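Wanted: Someone to Put Away the Dishes (and the Eggplant)

Skorno Kitchens, Baloch Street showroom
Part time, mornings, starting in February

We sell kitchens. To sell a kitchen you have to make it look as if someone cooks in it, which means plates in the dish drawer, peppers in the sink and a general air of dinner being on the way. Then visitors pick everything up, carry it across the room and leave it in the wrong cabinet. We had 2440 of them through the door last year, and we believe every one of them moved the radish.

The job is putting it all back. You would look after three display kitchens, wipe the counters, open and shut a great many drawers, and restock the toy vegetables. Yes, toy. We used real ones for a month and would prefer not to discuss the cabbage.

Most of your time goes to the Rirard, our white kitchen with the gray veining and the double sink. It is the one people photograph, and it shows every fingerprint.

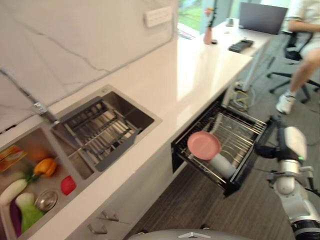 What you'll do

Sort the sink. Produce goes in the left basin, and the draining rack stays in the right one.
Load the pull-out dish drawer so that it looks like a tidy person did it. Plates stand up. Cups do whatever you can persuade them to do.
Polish the faucet before opening at 10 a.m. and again after the school groups.
Keep the prop list current. It runs to 496 items and was last correct under a previous manager.

Who we're after

You're patient, you can be on your feet for four hours, and you have opinions about how a drawer should be loaded but can keep them to yourself in front of customers. Showroom experience is nice. So is having raised children or shared an apartment with three roommates. No cooking skills needed, as none of the food would survive it.

Pay and hours

20 hours a week, $19 an hour, paid every two weeks. Staff discount on anything in the showroom, vegetables included.

How to apply

Send a resume and a few lines about the worst kitchen you ever cleaned to Laiba Satti, Skorno Kitchens, Suite 967. Irfan Sial runs the trial mornings, which are paid. Bring flat shoes.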